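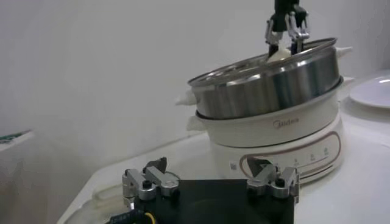
*Wrist camera, left arm, with the right gripper over the steamer.*

From: Nadiia Dovhaniuk
To: Belbridge shared workshop, arms list
Subject: Re: [arms] Right gripper lets go early over the pot

Danish, replies inline. I had the bench on Friday evening and went through both arms with your notes open.

> On Friday I'd like someone to check whether the right gripper is
> opening early or whether the object is slipping. I can't tell from
> the log. It closes to the set width, the current looks normal, then
> at the top of the move over the steamer the width reading jumps.

Slipping. The width jump comes after the current drops, by 9 ms in every log I opened. If the fingers were being driven open it would be the other way round. The current limit was set to 500 mA in the shared config and I've put it up to 700 mA for the right side only. Please don't copy that to the left until someone has looked at the left motor, which already runs warmer at idle.

> Is the steel rim a problem for the camera? I get a lot of false edges
> on the steamer and hardly any on the white bowl under it.

Yes. The steel wall picks up bright vertical bands from the room light, and the edge finder treats each band as a side of the pot. The rim is usable, as it shows as a wide ellipse from the left wrist. I'd fit the ellipse first and throw away anything below it. The white bowl gives few false edges, but it also has poor contrast against the wall, so don't lean on it for position. The Midea logo on the front of the bowl is readable at this range and makes a fair check on rotation, provided the bowl isn't turned when it goes back on the base.

> Georges wants the exposure fixed. I would leave it on auto.

I'm with Georges. Auto shifts whenever the other gripper comes into view, since most of it is black. Fixed exposure, set with both arms over the table, is in the branch called `boiko-exposure`.

> The mounting plate takes up a lot of the picture. Can we tilt the
> camera up?

We could, but then we lose the fingers on close approach. I'd crop in software instead. Mask the plate and both finger mechanisms, and leave the gap between them alone.

Other items:

- Cable run on the left gripper: the yellow wire needs another tie point. It curves down clear of the plate, and I don't want it catching on the table lip.
- The spare finger pads from Grandiria are in drawer 7. They are softer than the ones fitted. Yevhen has the screws.
- Keep the plate on the right-hand side of the pot. The put-down position is hard coded and I haven't moved it to the config yet.
- All of this was done with the base unplugged. No steam tests until the camera has a cover.

Hanane, could you send the drawing for the Sterosthorpe bracket again? The copy in the repo is missing the hole spacing.

Nadiia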